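Notebook, June. Bimanual tidying, jewellery task

Picking up from Lemlem's note about the beads. I've now been through all 20 of the jewellery demos with a cup of tea and a strong opinion, so this is long, sorry.

Quick recap for Efthymia, who missed the chat: the question is whether the labels from our contact segmentation (the Illow script, second version) hold up when the object has no fixed shape. On mugs and boxes it's lovely. You close the fingers, the width stops changing, the script says "contact", everyone goes home. Necklaces and bracelets don't play like that! A string of beads gives a bit, rolls a bit, settles between the pads, and the width trace has a sort of staircase in it where we're used to a clean shelf. Illow sees the first step and stamps the label there, which is too early. I measured it by hand on 6 of the demos and the label lands roughly 30 samples before the point where I'd say the grasp is closed. That's a lot when the policy is meant to be learning when to lift.

What makes it worse is the two-handed part. Yeshi L. wanted both grippers free to work on the same pile, and I still think she's right, but the script assumes one hand is idle while the other one does something. Here they're both near the bracelet or the hair fork half the time, and "near" is where it gets silly.

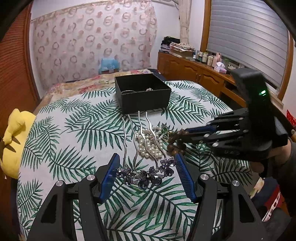 So the right hand is at the beads with just the fingertips, and the left-hand label flips to "approach" purely from distance, whatever the person is planning to do with it. I counted 5 demos where both hands were marked as approaching the same item and only one of them ever took it. Trinh reckons we should throw the distance rule out altogether. I'd rather keep it and make it wait for closing motion too, mostly for the sake of the old mug data, which was labelled with it and which I do not fancy doing again.

Tried this afternoon:

Smoothing the width trace before thresholding. Helped a little on the wooden beads, did nothing for the thin chain. The chain is so fine that the fingers are nearly shut anyway, so closed-on-chain and closed-on-nothing look the same to the script. Grr.

Swapping the threshold for a "has it stopped changing" test over a short window. Much better! The staircase goes away because it waits for the last step. It does get confused if somebody pauses halfway through a grasp to think, and Yeshi B. pauses a lot (not a complaint, her demos are the neatest we have).

Taking the later of the two hands' labels when they're at the same item. Bit of a bodge. It fixed the double approaches but broke a couple of the proper handovers, so I've turned it off again and left the code commented out in case anyone wants a laugh.

The one I'm keeping is the stopped-changing test, and I've rerun the bead picks with it. The ones with the string held lengthways between the pads are the best behaved of the lot, I think because there are a couple of beads for the pads to sit on and less room for rolling. Picks from the side are still ropey.

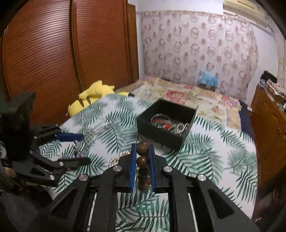 Bead string held between the blue pads, open box on the bed behind.

Things I don't trust yet. The release labels: I haven't touched them, and the same staircase must be there going the other way, when the fingers open and the beads slide a bit before they drop. Also the pearls. They bunch up, and a pinch can take one loop or the whole heap, and both count as "contact, pearls" in our labels. Lemlem thinks that's fine as long as they end up in the box. I think it's fine until we try to work out why the policy drops things, and then we'll wish we'd written it down. Open to being talked round.

Also, the patterned sheet. Trinh asked if the leaves upset the object masks. Not that I can see with the pearls, which stand out nicely wherever they are. I haven't looked properly at the little green stone piece and I'd want to before saying yes or no, green on green and all that.

To do:
Release labels, same test, run backwards (me)
Trinh to send me the handover timings from the Usmani set so I've got something to compare with
Ask Efthymia if the finger width can be logged any finer, for the chain
Rename the output folder, it still says mugs

Lemlem, your spreadsheet has the old label times in it. Please don't paste over them, I want both columns side by side for the write-up.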